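Speaker notes: Teaching a two-arm setup by remote control
Dymphna Ní Mhurchú, 30 October 2025

Start with the task before the method. It is a roll of masking tape, a drying rack and two arms. Everyone in the room has done this with their own hands. Leave both pictures up while people find seats and say that the person driving the arms is out of view.
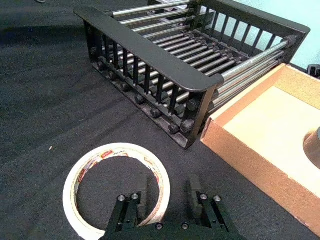

Wrist view first, then the wider view with both arms.
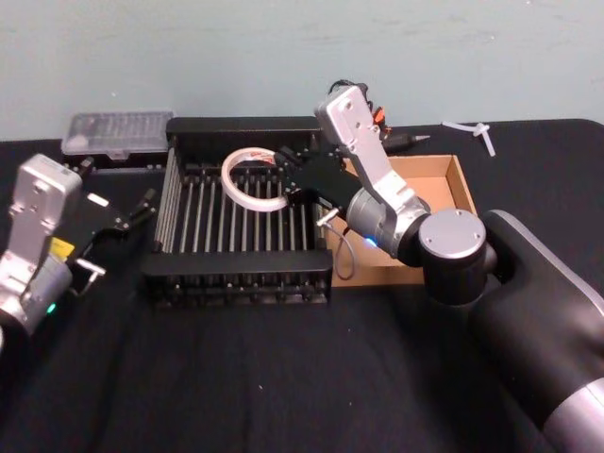
Say the task out loud, slowly: pick the tape up off the cloth, put it on the rack, let go, back away. Then ask the room how many decisions that is. Wait for a few answers. Last time the guesses went from three to fifty and it got people talking.

Next, what the operator does. Fouad sits at the controls and moves a pair of handles. The arms copy him. While he does that we record the joint positions, the gripper opening and all the camera views together. One run from start to finish is one demonstration. For the Pruvirholm project we kept 400 of them after throwing out the bad ones.

Explain "bad." A dropped roll is fine if he picks it up again and finishes. We keep those. A long pause where he is thinking is a problem, as the model learns to pause too. So is a run where he changed his mind about which arm to use.

Pause here for water. The next part is the one people ask about.

By hand or by remote? We tried both at Flulwood in May. Moving the arm by hand is quick to learn and you can feel contact right away. But your own arms end up in the camera views, and with two arms you need a second person. Remote control takes practice. Elie needed more than 106 tries before his runs looked smooth. After that he was faster than any of us by hand. Say plainly that we went with remote and that a one-arm shop might choose differently.

Things that tripped us up, keep this brisk:

Depth. Operators close the gripper too early when they only have the wide view. Give them the wrist view on a second screen.

Habit. Fouad always came in from the same side. The model did too, and it failed when the rack was turned. We now turn the rack and move the tape between runs. Sorcha keeps a sheet of starting positions so the operator doesn't pick them.

Cloth. It wrinkles and shifts. We stopped smoothing it out every time.

Tired hands. Runs get sloppy after 40 minutes or so. Swap people.

If somebody asks how many demonstrations they need, don't give one number. Say we saw it start to work well before 400, and that going to 1,000 on the Stalside job helped less than adding new starting positions did. Bríd has the charts if they want to see them at the break.

If they ask about cost, send them to Sorcha.

Skip the section on file formats unless the session is running early. If it is, mention that we store each view separately and line them up by timestamp, and that a late camera clock once cost us two days.

Last slide is the contact list. Leave it up during questions. Repeat each question into the microphone before answering, as the back of the room can't hear the front.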